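The Altirano Ferry
by Adjoa Annan

Missed the first boat. Of course. Tetteh had the tickets in his coat and the coat was on the back of a chair in Nindotlow, two hours inland, and I stood at the window with my hands flat on the counter saying his name like that would do it.

The woman said, name on the booking?

Tetteh, I said. Two adults.

One of you, she said.

He's coming. He wasn't coming. I knew it by then, I think I knew it on the bus, when his seat stayed empty and I put my bag on it so no one would ask.

She typed. Long nails, slow typing. Behind me a man with a crate of chickens, breathing. Rain coming in sideways under the roof and the gulls all sat down facing the same way.

Booking 322, she said. You can go on the late one. No refund on the other.

I said fine. I said it twice.

So, four hours. I bought tea. I bought a newspaper and didnt read it. I sat by the vending machine and went through what I'd say to his mother, who would be standing on the dock at Skukusham in her good hat, because she'd told the whole street. Both of them, coming home. She'd painted the room. She'd told me the color on the phone, yellow, she said, but a quiet yellow. Then she'd asked what Tetteh was eating.

He's eating, I'd said.

What, though.

The thing is he never said he wouldn't come. He packed. He folded the blue shirt. He stood in the kitchen with the kettle going and said, you go ahead, I'll lock up, I'll be right behind you - and kissed me on the ear, a miss, he was going for the cheek. I went ahead. I'm always the one who goes ahead. Our whole marraige I have been saving people seats.
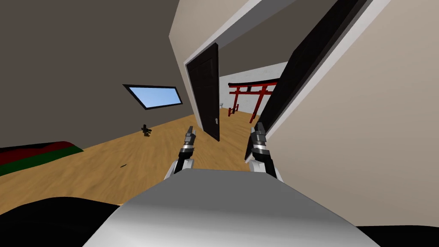
Vol. 2, No. 2

The late boat was small and smelled of diesel and oranges. I went up top, got wet, came down again. The chicken man had taken my spot. He moved the crate and patted the bench and I sat.

Somebody meeting you? he said.

My mother-in-law.

Ah, he said, and gave me half an orange.

Lights, after a while. The harbor wall, the fish sheds, then the dock and one hat on it, standing very straight under an umbrella. I got my bag on my shoulder. I had the sentence ready, I'd been polishing it since noon. He got held up, he sends his love.

She looked past me. Up the ramp, all the way up, until the boy pulled the chain across. Then she took the bag off my shoulder, the heavy one, she's seventy, and I let her.

You'll be hungry, she said.

I said I was.

Come on then. And we walked up the hill, me on the wall side, her on the outside where he would of been.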